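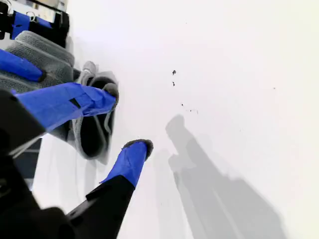

Siriwan Rarach

Chapter 4
Felt and Other Pressed Cloths

Most cloth is made from yarn. The yarn is spun first, and then woven or knitted into a sheet. Felt skips both stages. Its fibres are laid down loose, wetted, and worked until they lock together – a process known as fulling when it is done to cloth that has already been woven.

Wool felts well due to the shape of its fibres. Each one is covered in tiny overlapping scales, which open in warm, soapy water. When the fibres are rubbed, they creep past one another and catch. Cotton and linen have no such scales and will not felt in this way.

Section 4.1 follows a batch of wool through the Sumar mill, where 14 layers of carded fibre go into each blanket. A finished blanket weighs 800 grams per square metre and is 100 per cent wool. The mill at Drurik makes a thinner cloth by needle punching, in which barbed needles push the fibres through one another with no water at all.

Section 4.2 deals with shrinkage. A felted piece is always smaller than the batt it came from, and the maker has to allow for this when cutting the template. Section 4.3 covers dyeing, before and after felting.

You will need the table of fibre lengths from Chapter 2. The practical work at the end of the chapter takes two lessons, with drying time between them.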